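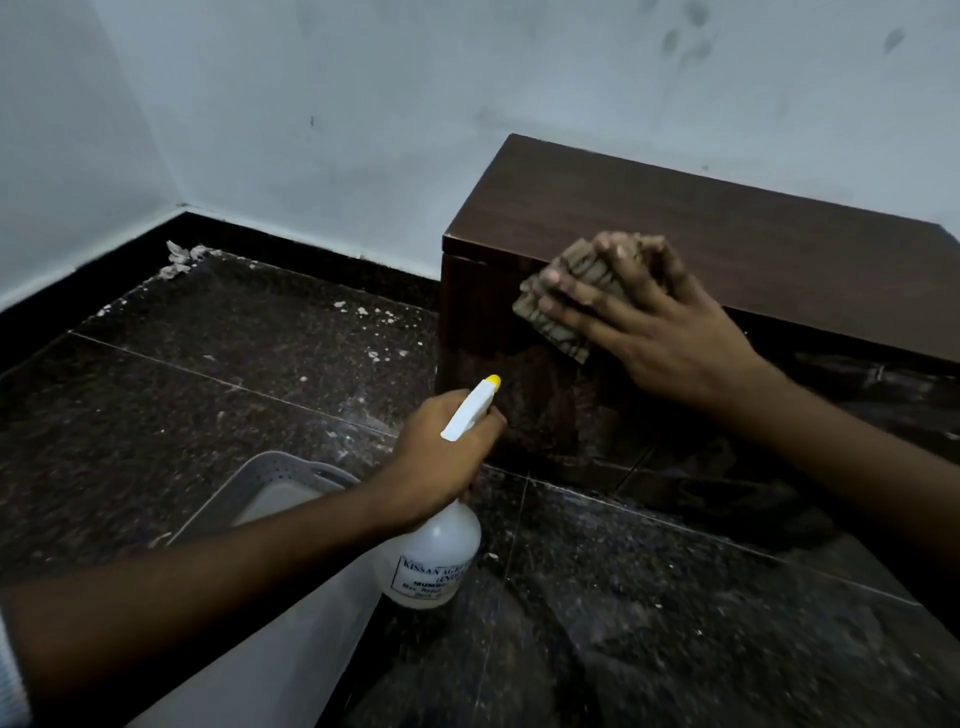

Spraying and wiping the front edge of the cabinet

Cloudy smears on dark brown cabinet
Posted by Hường Tôn, 13 October 2021

I have a low two-door cabinet that sits right on the floor in the corner, dark brown with a wood grain finish. Every time I spray it and wipe it down the front goes cloudy. It looks fine while I'm working and then I come back and there are streaks in whatever colour the dust was. The top comes up all right. I use a spray bottle and go over the whole thing about once a fortnight. Has the finish gone or is it the way I'm cleaning it?
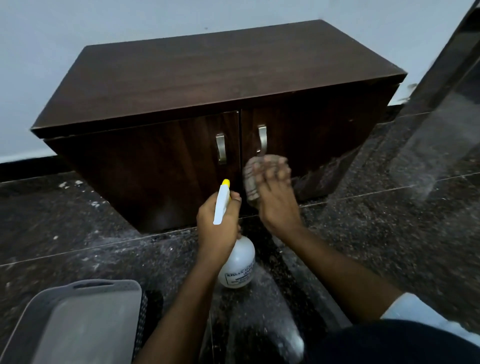 Wiping the doors, bottle in the left hand

Thanakorn Jitpraphai
Most likely leftover cleaner plus old dirt from the cloth. Spray the cloth and leave the cabinet alone, two squirts per door is plenty. Wipe along the grain, then go over it straight away with a clean dry cloth. If your cloth or sponge has gone brown, bin it. Do the top first, then the doors, and leave the strip along the floor for last, as that's where the crumbs of dust collect and you'll drag them back up. Go gently near the handles, spray that sits behind a metal pull leaves a ring. I did mine like this in March and only need the damp cloth now and then.

Skalluvetti
Had the same thing. Warm water, a drop of dish soap, dry it after. Didn't need anything else.

Praklow
I'd just get a new one. Mine was $150 and the doors never closed properly anyway.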